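Come write the rulebook with us: cell practice lead at Orneck

Hi, I'm Marloes Dijkstra and I run the small arm group at Orneck. I'm looking for one person to join us in June, and I'd love it if that person cared a bit too much about written procedures (I do, so you'd have company!).

Our arms move small parts between bins. Simple enough, except that every cell had its own habits until last year. One operator parked the arm high, the next parked it low, and the handover notes were scribbles. So we started a house rulebook, and it has grown to a point where it needs somebody looking after it properly.
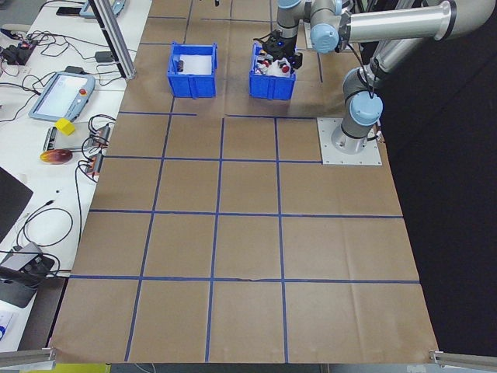 Bin work at the taped table, gripper down in the right-hand bin.

You'd own the rulebook. That means you'd sit with the operators, watch a lot of bin work, and turn what you see into rules people will follow at 7 in the morning. Some of it is already settled:

Hands stay off the table while the arm is enabled.
The person running the cell keeps the pendant within reach and knows where its stop button is without looking.
Bins go back to their marked place before a run starts.
Any change to speed or grip force gets written down, with initials.

And some of it is a mess. We have no agreed rule on cables around the work area, and our risk assessment form is way too long – I've seen people fill it in from memory. We also need someone who can read the published safety standards for industrial robots and tell the rest of us, in plain words, what they ask of a setup like ours.

You don't need an engineering degree. You do need time spent near a working arm, patience for boring logs (we keep around 3000 of them and you'll read a fair share), and the nerve to stop a run when something looks off. Stopping a run is never held against anyone here, and I mean that.
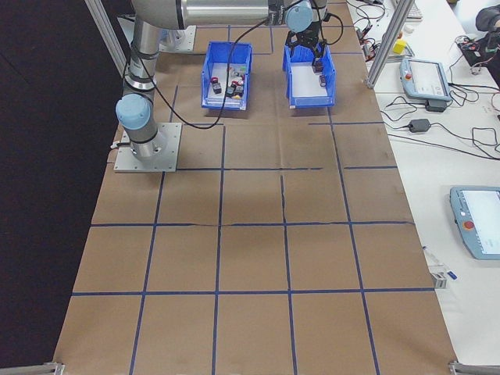

Loubna Abdel Hamid would like it known that the rule she fought hardest for was the one about a single person giving the commands, and that whoever takes this job should expect her to defend it at length.

She will, too. Bring arguments!

The job is 20 hours a week to begin with, mostly on site in Lemden, and you can pick your own mornings or afternoons once you know the operators. There's a travel allowance and a training budget of 2000 a year that you can spend on courses of your choice.

To apply, send me a resume and one page about a rule you've worked under that was badly written, and how you'd fix it. Skip the cover letter. Ghazal Daneshvar and I read everything ourselves and we answer everybody. If we like your page, we'll ask you over for a half day at the cells, with lunch.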